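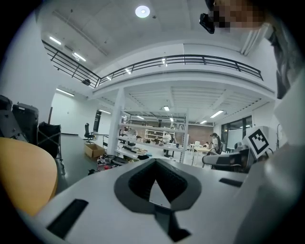
## Clondatitz Building: Stairwell and Exit Inspection, August

Completed Thursday, 8 a.m. Items marked "Open" must be closed before the next inspection.

- [x] **Exit doors, ground floor.** All open fully from the inside. No comment.
- [x] **Emergency lighting.** Test button held at each fitting. Unit 1094 was slow to light; recheck next month.
- [ ] **Handrail, Stair B.** Open. Bracket loose at the second landing. Work order 765 issued to Fevel.
- [x] **Stair treads.** Nosing strips secure. Slight wear on the top flight, acceptable.
- [ ] **Fire door, Level 5.** Open. Door does not latch unless pushed. Closer to be adjusted by Wynne.
- [x] **Extinguishers.** Tags current and pins in place.
- [ ] **Exit signs.** Open. Sign by the mail room is partly hidden by a notice board. Move the board.

Return the signed copy to the Facilities Office.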